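**Thread: Hand-held gripper demos, how strict are you on start states?**

**plutel_dan**

We are collecting pick-and-place demonstrations with hand-held grippers for a tidying policy. Two operators, domestic rooms, no teleoperation. The task is to take cups and cans off a table and put them in a bin bag or a bowl, depending on the variant. The protocol document says 60 episodes per room before moving on.

My question is about start states. At present the operator resets the table by hand from a printed layout card. There are six cards. The resets are quick and the data looks clean, but the first policy trained on it does badly whenever a cup is lying at an angle that isn't on a card. I had expected some of that. I had not expected it to reach for where the cup would have been on card 4.

Do people here use cards, random scatter, or something in between?

**nava_bench**

Scatter. Drop the cards.

Six layouts with 60 episodes gives you ten near-copies of each. The policy has learned the cards. What you describe is what I would expect from it.

**tolerance_stack**

I disagree with dropping them altogether. Pure scatter by a human is not random. Operators leave gaps the width of the gripper without noticing, and they stand things upright. We went through a month of "random" resets at the Custden site and hardly had a cup on its side in the lot. The cards at least forced the awkward poses.

If you do scatter, tip the objects out of a box and leave them where they stop.

**nava_bench**

Tipping them out is what I meant by scatter. I should have said so.

**plutel_dan**

Tipping is awkward with open cans on a hard table, but most of our tables have a cloth on. I can try it.

Related problem: string. Some of the rooms have bits of thread on the cloth. One operator picks them off before each episode and the other leaves them. Do I need a rule?

**ferrule**

Leave them. Threads are texture at that scale and you want texture. The same goes for anything hanging in the background. The one thing I would have a rule about is that both operators do the same thing, otherwise you have a visual cue that tells the policy whose style to copy. We had that with a tablecloth. One operator always worked with it, the other always without, and the policy had two approach speeds depending on the cloth.

**tolerance_stack**

Agreed on the rule. I'd go further and swap operators between rooms halfway through.

**plutel_dan**

Noted on both. Next one, the grippers. We run them in pairs in the Plutelcombe rooms, and the second gripper comes into the view of the first. I had been rejecting any episode where that happened before the first grasp. The reject rate is becoming a nuisance. A start state of the kind I mean:

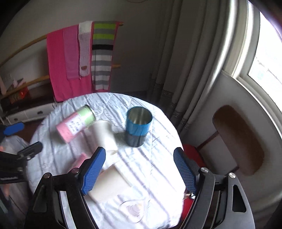

*Wrist view, left gripper and a hand showing at the edge. Two paper cups down, blue can upright.*

Would you keep it?

**ferrule**

Keep. If it is a two-handed task the other gripper will be in view at run time as well. The hand is a different matter, as your robot won't have one. We mask hands in the lower corners with a fixed polygon and apply the same polygon at inference. Crude, but it removed the problem for us.

**nava_bench**

Keep it, and I wouldn't bother masking. The hand is small and low on the left. What I would look at is the near cup. It is between the jaws and very large in view. If many of your episodes start that close, the policy never learns the approach from a distance. It learns to close.

Also the sunlight. There are light and shadow stripes across the cloth. Do you log the time of day?

**plutel_dan**

Only as the file timestamp. Most sessions run in daylight, curtains however the operator left them.

**nava_bench**

Then plot success against timestamp before you change anything else. It costs you an hour. If the failures group in the evening, your cards may be less guilty than you think.

**tolerance_stack**

They are still guilty. It reached for card 4.

On starting distance: put a mark on the floor and have the operator begin from behind it, with the gripper raised. For every second episode, let them start from wherever they like. You want the close starts in there for recovery, only not as the majority.

**ferrule**

Seconding the floor mark. One caution, though: don't let them pause on it. If each episode opens with a still gripper, the policy will learn to stand still, and at run time it may never leave. Trim the idle lead-in. We cut everything before the gripper first moves past a small threshold.

**plutel_dan**

We don't trim at all at the moment. That may account for something I had put down to the controller.

Plan for the next Nenar batch, then:

- Objects tipped from a box. Cards kept for 2 of the 6 layouts, as the held-out test only.
- No picking at threads. Same rule for both operators, who swap halfway.
- Second gripper in view is not a reject. Hand masked on half the data so I can compare.
- Floor mark on alternate episodes, lead-in trimmed.
- Success plotted against time of day on the existing set first.

**nava_bench**

Masking half the data mixes two input distributions in one training run. Train two policies or don't do it.

**plutel_dan**

Two policies, same episodes, one masked throughout. That was the intention, badly written.

**tolerance_stack**

I'd still keep all six cards for test. Two won't tell you much.

**plutel_dan**

Fair. All six, test only. The timestamp plot should be done by Saturday and I'll post it in this thread.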